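**Ticket 2827 - Prullano wrist kit, trial unit, gift box packing cell**
Status: open, waiting on vendor
Vendor: Fotasov support desk
Site: Dudow, packing room, bench 4

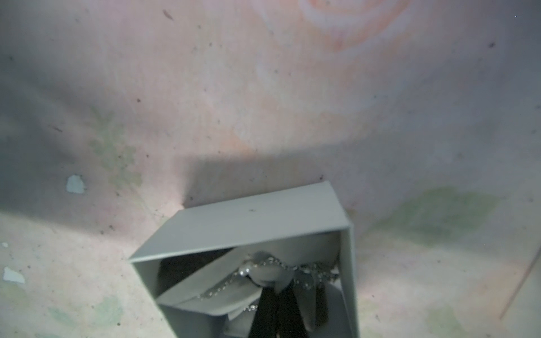
Trial is for the Prullano kit, gripper plus wrist camera plus the "pick anything small" software plan. We pack jewelry for the Sultana line, necklace in box, lid on, out the door. The kit does fine on empty boxes and lids. Where it falls over is the check after the chain goes in. Software has to find the pendant, and the wrist view it gets is a shiny round silver bead with a bright spot up on the left side of it, white insert behind, gray cardboard all around. Software puts the pick point on the bright spot, not the middle of the bead. Then the gripper goes in off center and we get either a miss or a fistful of chain.

**What we see**

- Error is `TARGET LOW CONFIDENCE`, then a retry, then `TARGET OK`, then a bad pick. The OK is the part that bothers us.
- Happens with box square to the bench and with box turned a bit. Worse when turned.
- Matte pendants no problem. Polished only.
- Started on day one of the trial, so not something we broke.

**Log**

8:10 - Power cycle, arm homed ok. Ran the 20 pick self test with the plastic cubes from the kit. All passed. So hand, motors, cabling look fine to me.

8:35 - First run of real boxes. Bad pick on the third box. Stopped, cleared chain from left finger. No damage to chain, pad has a nick in it now. Please send spare pads, there were none in the carton and the packing list says there should be.

8:50 - Wiped the lens with the cloth supplied. No change.

9:05 - Turned camera exposure down from 200 to the lowest preset. Bead looks better, less glare. But now the black lining in the box goes to mush and the software cant find the box edge. Different error, `NO CONTAINER`. Back to 200.

9:20 - Tried the "reflective parts" mode in the menu. Grayed out. Tooltip says contact your plan provider. Is this in the trial or not?? The quote we got lists it under included features. If its a paid add-on say so now, because thats the whole reason we picked this kit over doing it by hand.

9:45 - Swapped the background. Put plain brown paper under the box, software outline of the box got steadier right away. The printed flowers on the old surface were being picked up as edges, you can see the outline jump over to them in the overlay. Pick point on the bead did not move though. Still on the bright spot. So two seperate problems:

1. Patterned background confuses box outline (fixed here with paper)
2. Glare pulls pick point off center (not fixed)

10:15 - Called support line. On hold, gave up, opened this ticket.

10:40 - Bench lamp off, ceiling lights only. Pick point moved closer to center. Not there yet but closer. Pick went ok on a few boxes and then missed again. Lamp angle matters a lot, clearly. Manual says "even lighting recommended" and leaves it at that, one line on page 4. Needs more than one line.

11:00 - Taped tracing paper over the lamp. Best so far. Bright spot is bigger but soft, pick point lands mostly on the bead. Still grabs chain if a loop is lying close to the pendant.

11:30 - Tried to draw a manual region around the pendant so it ignores chain. Region saves, then is gone after a restart. Did this twice, same both times. Firmware is whatever shipped, I have not updated since your mail said not to during trial.

**Vendor reply (pasted from mail)**

> Thank you for the detailed log. Reflective mode is a license flag and should have been set on your unit. We will push it remotely, please leave the kit powered and on the network Friday afternoon. Lost regions are a known bug, fixed in the next release. Meanwhile export the region to a file and reload it after each restart. Spare pads ship today. For chains we suggest the narrow fingers.

**Our answer**

Ok on the flag, will leave it on. Region export works, tested, annoying but works. Narrow fingers: are those part of the trial or another line on the bill? Price please, before you ship them. Also want it confirmed that the trial clock stops until the flag is set. We can't judge the thing with the main feature locked.

**For whoever has the next shift**

- Paper stays under the box. Tracing paper stays on the lamp.
- Exposure stays at 200.
- Load region file after every restart, it is on the desktop.
- If it says OK after a LOW CONFIDENCE, hit pause and look before it closes on anything.
- Don't run the polished pendants unattended. Matte ones go ahead.
- Nicked pad is on the left finger, swap when the new ones get here.

**Where we are on buying it**

Undecided. Setup was quick, the hand is gentle, the overlay is useful when something goes wrong. Price is fair if reflective mode is really in it. If the flag doesn't fix the pick point we send the kit back at the end of the trial. Will rerun polished boxes once it's set and add results to this ticket. Leave open.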